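Priltevlow Home Help Trials
Laundry Corner Readiness and Safety Checklist, with Comments
Filled in by Honeylyn Manalo
October 25, 2025

Comments are welcome on every line, and please don't be shy about the length. I certainly haven't been. Mark each item OK, FIX, or ASK. An item marked ASK doesn't stop the session, but somebody has to come and talk to me before the machine goes anywhere near it.

What we are trying to find out this round is whether the arm can look after a laundry corner the way a reasonably patient person would: open the washer, empty it, close it again, and tidy the floor around it. Last February we could only say yes to the closing part, and even then I stood there with my hand on the stop button like a nervous parent at a swimming pool.

1. Walking space and floor

1.1 Floor dry where people will stand: OK
Comment: I went over it with a dry cloth before I began. Please do the same before each run, even if it looks fine to you.

1.2 Nothing on the floor that could roll or slide: OK

1.3 Cables out of the working area: FIX
Comment: The white power cable makes a big loop on the floor beside the tall unit. It isn't in the washer's way, but I'd like it gathered up and clipped along the wall, for our feet as much as for the machine. The Skullanska controller treats a cable as floor about as often as it treats it as a cable, and I would rather not give it the chance to choose.

2. Stopping and standing clear

2.1 Stop button tested before power-up: OK
2.2 Stop button tested again at low speed: OK
2.3 One person on the button and doing nothing else: OK
Comment: I mean nothing else, dear colleagues. No folding, no phone, no holding the door for somebody with a tray of coffee. We had 3 small bumps in the February round and I'm sorry to say that in every one of them the button person was also being helpful elsewhere.

2.4 Speed limit set to 300 mm per second in open space: OK
2.5 Speed limit reduced near appliances: OK
Comment: Gautier's settings sheet has a slower profile saved under "close work." Use that one. It makes for a long afternoon, but bring a chair and something warm to drink (set it down well away from the outlets, please!).

3. The washing machine

3.1 Drum empty of anything we care about: ASK
Comment: I caught a glimpse of a thin dark cable or strap through the door opening. I couldn't tell you what it is. Would whoever loaded the test items please let me know if it's supposed to be there? The arm pulls steadily and doesn't think to stop when something tangles, so I want a clear answer first.

3.2 Door gasket looked over before the session: OK
Comment: Only the part I could see easily. A proper look all the way round is on the end-of-day list.

3.3 Door instructions readable: OK
Comment: They are printed in Chinese on the front panel, and they deal with operating the door. We have asked for a translation to tape into the binder. A person can get by with trying the door and feeling when it gives, but the Plalel planner needs the steps written out for it in order, and I'd like them to be the right steps.

3.4 Casing condition: OK
Comment: There are scuffs on the side panel, and it's quite shiny, with swirly reflections in it. I'm noting both so that any new mark can be told from an old one. Shiny white sides also gave our depth readings a hard time in February, so go gently there.

4. The gap beside the washer

This is my favorite part of the whole list, because it's the chore every household puts off. Socks go down there, and lint, and bits of packaging. At home I use a yardstick with a damp rag around the end, and I say a few words I won't put in a safety document.

4.1 Both fingers clear of the appliances on the way in: OK, with care
4.2 Back wall and baseboard reachable without leaning on either machine: ASK
4.3 Small debris present for the pickup attempt: OK
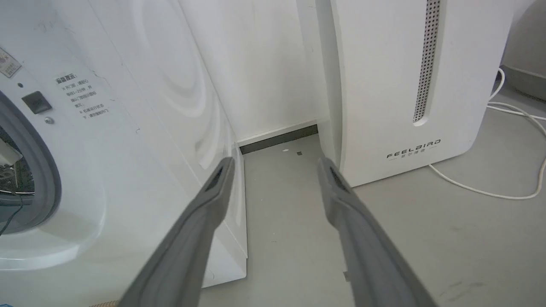
5. The tall white unit

5.1 Unit identified: ASK
Comment: The name on the front is FEELBIRD, with Chinese characters below it. I have it down as an air purifier or a dehumidifier and would be glad if somebody could settle which. If it's a dehumidifier there may be a water tank to think about, and then I'd want it emptied before we go bumping up against it.

5.2 Vent grille kept free: FIX
Comment: Add a keep-out zone in front of the long grille. Fingertips have no business near those little holes, and a stray sock laid over them wouldn't do the unit any good either.

5.3 Stability checked with a gentle push by hand: not done yet
Comment: My apologies, I ran out of time. Please do this with the unit switched off, and write down whether it shifts.

6. Can it do the chore yet?

I was asked to give a score as well as the ticks. For opening and closing the door under supervision I would say 9 out of 10, and I'm very pleased to be able to write that. For emptying the drum, 5, mostly on account of wet sleeves that hang on to each other. For picking small scraps out of a narrow gap I'm leaving the box blank until the reach question in 4.2 has been answered. Paddle-shaped fingers are lovely for towels, but a scrap lying flat against the floor is another sort of job, and I'd like to see several clean attempts before I put a number on it.

Would I leave it alone with my own washing? Not this year. Would I let it help while I was in the room, matching socks? Yes, gladly, and I'd probably talk to it too.

7. Before the next session

Clip the cable (1.3).
Find out about the thing in the drum (3.1).
Add the translated door steps to the binder (3.3).
Measure the reach to the baseboard with the power off (4.2).
Identify the tall unit, add the keep-out zone and do the push test (5.1 to 5.3).

Initial each line as you finish it and leave the sheet on the clipboard by the door. I'll go through it with my tea before anything is switched on.

H. Manalo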